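Kadlec Framing and Print Workshop is looking for a part-time assistant
Cloltow — posted 2020-11-11 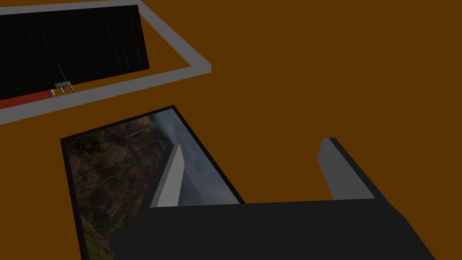 We are a small workshop that makes frames for photographs, drawings and maps. Most of our customers live in Cloltow or in the villages near Ilter, and some of them have been coming to us for many years. In February one of our colleagues will move to another city, and for this reason we search for a new person who can start before that, so there is time to learn the work together.

The position is for 4 days per week. You will work in the workshop in the mornings and at the front desk in the afternoons.

What you will do

Cut mats and backing boards to the size on the order sheet
Clean glass and close the finished frames
Receive customers, write down their orders and help them to choose a border
Pack the orders which go by mail
Answer e-mails, mostly about prices and delivery

It is not necessary that you have worked with frames before. We will teach you everything during the first 11 weeks, and in this time you will always have an experienced person next to you. It is more important that you can measure well and that you do not hurry when the paper is old or thin. Customers bring us the wedding picture of their grandparents and there is no second copy of it.

We ask for

Good spoken English. A second language is welcome, because many customers from the Ilter side are not so comfortable in English
Basic use of a computer (orders are kept in a simple program, it can be learned in one afternoon)
You are able to lift packages up to 60 pounds, sometimes on the stairs
A driver's license is useful but we do not require it

We offer

A contract for 2 years, with the possibility to make it permanent
Paid training
Free bus pass between Cloltow and Sutis
A discount on all materials, also for your own projects — many of us paint or take pictures at home

How to apply

Please send us a short letter and your resume by e-mail, or bring them to the front desk during opening hours. In the letter, tell us why this kind of work interests you and from which date you are available. You don't need to add a photo of yourself. If you have made something with your hands that you are satisfied with, you may include a picture of it, any object is fine.

We read every letter and we answer also to those persons we can't invite. The interviews will be held in the workshop, and after the talk we will ask you to cut one mat with us. The material is prepared by us, please only bring your reading glasses if you use them.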